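Nightstand

A nightstand, also called a night table or bedside cabinet, is a small piece of furniture made to stand next to a bed and hold the things a person may want within reach after lying down. Most have a flat top, and many add a shelf, a door or one or more drawers below it. The form is simple enough that it has wandered into nearly every other room of the house, and a good many nightstands spend their later years beside a sofa, in a hallway or next to a desk.

Form and parts

The usual height is that of the mattress or a little more, so that a glass or a lamp can be reached without sitting up. Makers have settled on a handful of layouts over the years. The open cubby with two drawers underneath is one of the best liked, as it leaves a place for books and magazines just below the top while smaller things go out of sight. The Larketti catalog lists 14 versions of this layout alone, and the smaller maker Jelta sells it in 3 sizes, painted or plain. Knobs are often small and round, set in the middle of each drawer front.

Everyday use

Whatever it was bought for, the top of a nightstand tends to gather things - cups, cans, bottles, a bowl put down for a moment and left until morning. Drawers are no better protected, and wrappers have a way of settling in them.

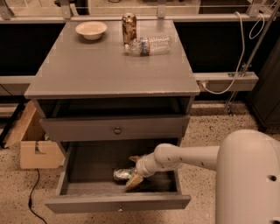
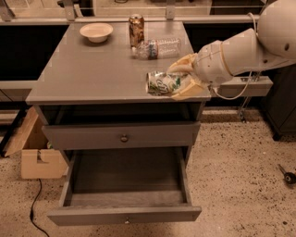 Gray cabinet with an open cubby and two drawers, the lower one pulled out; a bowl, an upright can and a plastic bottle are on top.

How often should a nightstand be cleared? Once a week is plenty for most homes, with empty cans and bottles carried off each morning so that nothing sticky dries on the top.

Care

Painted wood does well with a soft, barely damp cloth followed by a dry one. Drawers are best taken all the way out now and then, if they are made to come out, and turned over to shake loose the crumbs and dust that collect in the back corners. A drawer that drags can often be helped by rubbing plain candle wax along its runners. Front edges and corners take the most knocks, and a chip there may be filled, sanded lightly and touched up with matching paint - two thin coats hold up better than a single thick one.

See also: Chest of drawers; End table; Drawer pull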